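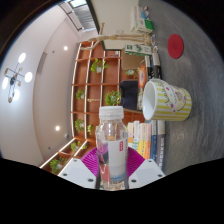 Wasserflasche zwischen Greiferbacken, daneben gestreifter Becher auf grauer Tischplatte

Referentin/Referent für Regierungskommunikation (m/w/d), Vollzeit, befristet auf 2 Jahre

Das Verbindungsbüro Petchrat in Tavbridge bereitet die Gespräche zwischen den Regierungen der Partnerregionen vor und informiert die Presse über deren Ergebnisse. Für die nächste Verhandlungsrunde im November suchen wir Verstärkung in der Pressestelle.

Ihre Aufgaben
Sie schreiben Pressemitteilungen und Sprechzettel auf Deutsch und Englisch.
Sie bereiten Pressekonferenzen vor und beantworten Anfragen von Redaktionen -- in Sitzungswochen auch am Abend.
Sie werten die Berichterstattung über Grenzverkehr, Energie und Handel aus.
Sie begleiten Delegationen nach Grillville.

Ihr Profil
Abgeschlossenes Studium der Politikwissenschaft, der Geschichte oder eines verwandten Fachs
Berufserfahrung in einer Redaktion oder Pressestelle
Sehr gutes Deutsch und Englisch, Arabischkenntnisse sind von Vorteil
Bereitschaft zur Sicherheitsüberprüfung

Wir bieten
Bruttogehalt von 3,243 Euro im Monat
Zuschuss zum Umzug bis 300 Euro
Mobiles Arbeiten nach Absprache, außer in Sitzungswochen

Bewerbungen mit Lebenslauf, Zeugnissen und zwei Textproben reichen Sie bitte bis 9/25/21 über das Portal Drundus ein. Unterlagen auf Papier schicken wir nicht zurück. Die Vorstellungsgespräche dauern rund 90 Minuten und enthalten eine kurze Schreibaufgabe.

Ansprechperson für fachliche Fragen: Fongchan Chuensuk, Leitung Pressestelle. Reisekosten zum Gespräch werden nicht erstattet.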